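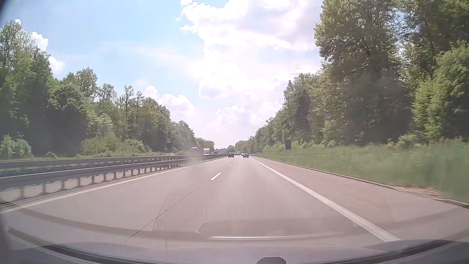

Two lanes our way, light traffic, windscreen reflection and all.

Category: Lists > Driving data > Collection
Last updated: 2 October 2018

Hello all,

Sorry for the slow answer, I've been out in the car most of the week and then spent two evenings copying drives off the disk. Quoting the bit I'm replying to:

> We've trained on the first batch from the Urkance road and it holds its
> lane nicely on the straights. But before we ask for more, can
> whoever is doing the driving say how the examples are being picked? From
> this end it looks like there's an awful lot of empty motorway. Also, do
> you want us to mask the reflections off the glass, or will you do it
> before upload? And is the Mustonen labelling tool still the one we
> should be using, or has everybody moved to Falla?

Right, picking. At the moment I don't pick much at all, I drive and the recorder cuts everything into clips of 16 seconds. Then I go through them at home and throw out the ones where I'm sitting at a barrier or filling up. What's left is 1,211 clips since June, and yes, an awful lot of it is dull road. I went through a sample of 200 and almost all of them were straight, dry and daylight. So you're not imagining it!

I'm a bit torn on whether that's bad, mind you. Take the picture at the top. It's a plain stretch, us in the right lane, one dark car ahead in the left lane and a grey-blue one ahead in ours, with a pale boxy truck beyond the gap between them. Boring to drive, but there's quite a bit in it that the lane finder has to get right. The solid line on our right is nice and wide and you could follow it half asleep, while the dashes on the other side shrink to a speck by the time they reach the traffic. Then the shoulder is a redder colour than the lanes and broad enough to look like a lane if you've never met one, and I'd like the model to have met plenty of them before anyone lets it near the steering. The first version we had (before most of you joined) loved a shoulder. It would pull over to the right in the simulator as if it wanted a picnic.

Same goes for the guardrails. There are two on the left, one behind the other, and further off they look like one. Please label only the nearer one as the barrier and leave the other as background. I've seen both done as barrier in the last batch, and also one clip where the trucks on the opposite side were marked as traffic in our direction. Opposite carriageway gets its own class, even if all you've got is a roof and some windows poking up over the rail.

Reflections: please DON'T mask them. I know they're ugly. You get the dotty texture from the dashboard lying over the road, and that bright thin streak, and in this one there's a smudge over the guardrail and part of the oncoming lot as well. I did try a black cloth on the dash for a while and the clips came out lovely and clean, and the model trained on those went to pieces as soon as the cloth came off. The real thing will be looking through real glass, so I'd sooner it learned to put up with it. What I would like is a tick in the "glass" column when a reflection or mark sits over something you had to label. If you can't tell what's behind it, use "unsure" and move on, don't guess.

The bonnet across the bottom can be masked, same shape every time, I'll put the mask file in the shared folder. Mask the whole width please, including the dark curved bits at either side.

Signs. If you can't read it, it's "sign, unreadable", full stop. There's a little blue one far down the road in this picture and the lettering is hopeless at that size. Somebody had been filling in similar ones from a map, which I do understand, but then we're teaching it to read things that aren't in the pixels.

Tools: stay on Mustonen for lanes and barriers. Falla is better for the vehicles (the box follows along from one picture to the next, very handy) but it loses the dashes if you export twice. I've reported it. If you've already begun a batch in Falla just finish it there and tell me which one, I'll sort out the merging.

Now what I'm after next. I'd like 400 clips that are NOT this: rain, low sun, dusk, roadworks with the lines painted over, slip roads. I can do some of it on the Holla route, which has a long run of works at the moment and two horrible merges, but I can't make it rain. Anyone with the same mount and a wet journey to work, please shout. Set the recorder going before you pull away and leave it alone until you've parked, no fiddling on the move.

One question back to you. When you change the mix, are you going to drop some of the straight road or just weight it down? I'd rather you weighted it, the disk's cheap and I'd hate to drive all that again.

The next lot goes up once the checksums finish, they're at it now and the fan is making a dreadful noise.

Cheers from the driving end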